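Lerkstead Releases Digital Setup Procedure for the Pamia Handling Cell

19 Apr 2021

Lerkstead has issued a revised setup and care procedure for the gripper on its Pamia handling cell. The procedure is now prepared and checked in simulation before any change is made to the physical arm. It covers finger alignment, opening width and hold position, and replaces the paper sheet in use until January.

Setup starts with the fingers open and clear of the test block. The technician confirms the wrist position, closes the fingers and compares the hold with the stored reference. The full check has 9 steps and takes about 64 minutes, including the restart of the controller. If the two fingers do not meet the block evenly, finger offset is corrected in the model first and then copied to the cell.

Simulated views of the gripper and a wooden test block: 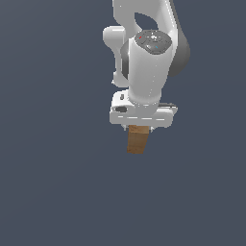
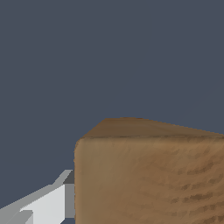
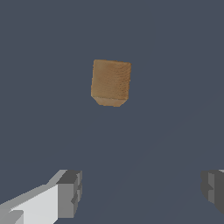
Selvanayagam, whose Trornisum site ran the draft procedure on 3 cells, reported that the offset step was the most useful part, but asked for a clearer limit on when worn fingers should be replaced instead of corrected again. Lerkstead has added that limit to the final text: after two corrections on the same finger, both fingers are changed as a pair and the reference is stored again.

The procedure applies to all Pamia cells with the standard two-finger hand. Cells with custom fingers need a separate model file, available on request from Lerkstead service. Existing reference files can be kept, but must be opened and saved once in the new format before the first check.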